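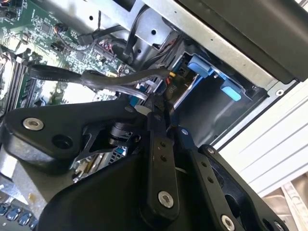 Qiuyue Shao told us at the first planning meeting that counting screws would miss the point, and that the time in an old desktop goes on cables: finding where each one ends, getting a grip on the plug and keeping the others out of the way. We had drafted the task list around fasteners and bays, and changed it after that meeting to give cables a category of their own.

**Figure 2.** Inside an open desktop case. The green motherboard carries black memory slots along its left side; near the top of the board are a black header with a few thin coloured wires plugged in and, slightly to its right, a black plug on a thick black cable.

### 3.2 Cables and connectors

The machines in the study came from the Plollis store in Prendholm, where 900 office desktops had been held after a change of supplier. All were mini-tower or mid-tower cases with a removable side panel. We took the cases in the order they came off the pallets and did not sort them by maker or age. Each was laid flat on a Desska bench, opened, and stripped in a fixed order: data cables, power cables, front-panel wires, memory, drives, power supply, motherboard. Work began in November and ran over 44 bench days.

We logged every plug that was removed, giving 3484 removals in the final data. For each one the log holds the type of plug, the time from first touch to release, and a short note where something went wrong. A plug that had already come off its header before the side panel was opened was left out. So were plugs on optical drives, which many of the machines lacked.

We divide the plugs into 2 groups. Thick-cable plugs include the main board power plug and similar large connectors with a latch. They are easy to find and hard to free. The latch often faces a drive cage or another cable, and a thumb has to go in from the side to press it. Once the latch is down the plug tends to come away in short steps, one end and then the other. Pulling on the cable instead of the plug body was the most common fault in our notes, and it bent the edge of the board enough to be seen from above.

Thin-wire plugs are those on the front-panel header and the small fan headers. Figure 2 shows the two kinds of cable close together at the top of a board. Thin-wire plugs come off with little force, but the wires are easily caught while a larger plug is being worked loose. In the first week we removed thick cables first and found thin wires pulled out along with them — sometimes with the plastic housing left behind on the pins. We then tried taking the thin wires off first where they could be reached. This made less mess, but it meant that the header positions had to be noted before anything else was touched, and on boards with faded printing the note took longer than the removal.

Labelling was done with Dai tags, folded over the wire a finger's width from the plug. Tags placed closer than that got in the way of the fingers. On the front-panel wires one tag was used for the whole bunch, with the order written on it from left to right. We stopped tagging fan plugs after the first pallet; they could be matched again by length.

Memory slots gave little trouble when the cables had been cleared. When they had not, a power cable lying across a latch could stop it opening fully, and the module then came up at one end only. We have counted these cases as cable faults and not as memory faults, which differs from the scheme used in our pilot. Readers comparing the two sets of results should use the adjusted pilot figures in the appendix.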